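Hostcombe Home Notes
2026-04-07

The utensil holder: a spring clear-out, sort of

Quick one this week, I'm writing it between loads of laundry and there's rice on. A lot of you wrote back after the February issue about the spice shelf and asked for the same thing but for utensils. Fine. Utensils. Chopsticks mostly, if I'm going by the mail.

Some background for anyone new. Small kitchen, not many drawers, so most of the long stuff lives standing up. Works great until it doesn't. You put in one ladle, then a spatula, then the chopsticks from the takeout place, then a second set of chopsticks because the first ones lost a partner, and then you can't pull out the ladle without everything else coming along for the ride. Mine had been like that since before the holidays. I kept stuffing things in from the top.

What I would do, in the order I'd do it:

Take all of it out at once. Don't pick through it in the holder, you'll give up after two spoons. Spread out a cloth first, a patterned one is fine, and lay the sticks down flat. Chopsticks roll less on fabric than on a bare table.

Wash the holder while it's empty. Bottom especially. Ours has a tray and I found a very old grain of rice and something sticky I chose not to investigate. Hot water, dish soap, old toothbrush for any holes. Let it dry upside down, all the way, overnight if you can stand it.

Match up the chopsticks. Roll each pair between your palms, a warped one will wobble right away. Check the tips too. Rough or fuzzy tips go. Dark at the end goes. Any that smell of anything at all go, and I'm strict about this now, after a bad bowl of noodles.

Make a seperate place for the rarely used things. Skewers, extra-long cooking chopsticks, the odd spoon that only comes out for company. A paper box is plenty good enough. You don't need to buy a thing for this.

Load the holder again, heavy stuff first. Metal ladle and big spoon toward the sides so they lean out. Chopsticks last.

Holder, box, one stick:

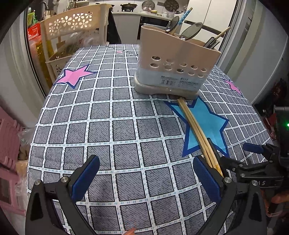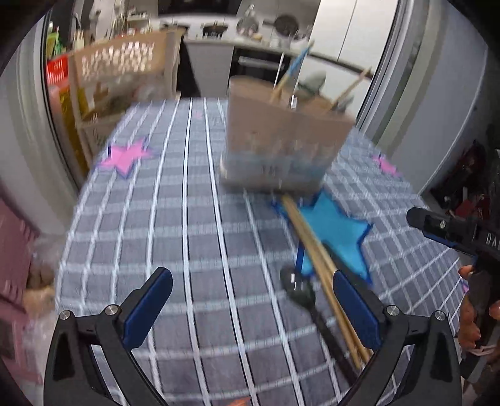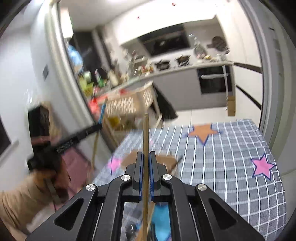

Holder or box?

Both, is my answer. The plastic holder has holes in the front, so air gets in, and it takes a metal ladle without complaint. Heavier than it looks. A kraft-paper box is lighter and free, and you can throw it in the recycling when it gets grubby, but anything even slightly damp going into it is a mistake. The bottom goes soft and then one morning you pick it up and the spoons stay behind. Ask me how I know. Dry things only in paper.

If you do use a box, shorter is better than taller. Tall ones swallow the chopsticks and you're fishing around with your fingers. Fold the top edge down if you have to, or cut it with kitchen scissors. Put a flat piece of cardboard in the bottom for a double floor, I cut mine from whatever the last delivery came in. Takes a minute.

Wood first, then plastic, then metal

This is the washing order, not the loading order. Several people got these mixed up after the cutting board issue, my fault, I wrote it badly. Wooden chopsticks and sticks get washed first, while the water is clean, and never left to soak. Wipe them with a towel and then stand them up with the eating end in the air. Plastic spoons next. Then the metal, which can sit in the sink as long as it likes.

No oil on chopsticks, please. Someone asked. It goes tacky in a cupboard. Cutting boards yes, chopsticks no, and if they look that dry they are probably ready to retire anyway.

Old ones: what to do with the rejects

I hate throwing out a perfectly good stick. Uses so far:

Plant supports, for seedlings. They last one season and then rot, fine by me.
Poking the holes for beans and peas. Mark the depth on the side with a pen.
Stirring paint, the little sample pots.
Clearing crumbs out of the toaster. Unplugged!! 
Propping the lid on a pot that keeps boiling over. Wood one, laid across the rim, keep it away from the flame.

Rinse them before any of that, garden included, or you get ants.

From the mailbag

A reader in Plolthorpe wants to know how often to replace wooden chopsticks. I don't have a rule. Used daily, I look at mine every few months and pull whatever looks bad. If you have a set you love, keep them out of the dishwasher and they'll go a lot longer.

Another one asks about black plastic spoons and hot pans. Don't leave them resting in the pan. The edge gets rough and chewed looking and once it does I'd let it go. Serving and rice only, in our house.

And somebody disagrees with me about keeping utensils out on the counter at all, says they collect grease from the stove. True. Ours did, next to the burners. Moved the holder one arm's length away and it helped a lot. If you have a drawer long enough, use the drawer, I'm jealous.

Odds and ends

Akbulut, the housewares place on the corner, has chopsticks in the bin by the register again, 25 cents a pair, plain wood, no finish. I bought more than I needed. Check for splinters before you pay, the ones near the bottom of the bin get knocked around.

Sadano still has the drying racks that were on order. I haven't tried one so I can't tell you if they're any good. If you have one write in, I'd like to know if thin sticks fall through the slots.

The print edition goes to 1000 copies starting next issue, so there should be extras on the rack at the Hostcombe laundromat again, the one at 1262 Main. Please take one not five. If your copy came with the back page upside down, yes, I saw it, sorry, teh folding went wrong partway through the stack.

Next time: lids. Where they go, why they never stack, and the metal one that fits nothing I own. Send me your lid storage before the weekend if you want it in. Short is good. A couple of lines and what pot it goes with.

Rice is done, got to go.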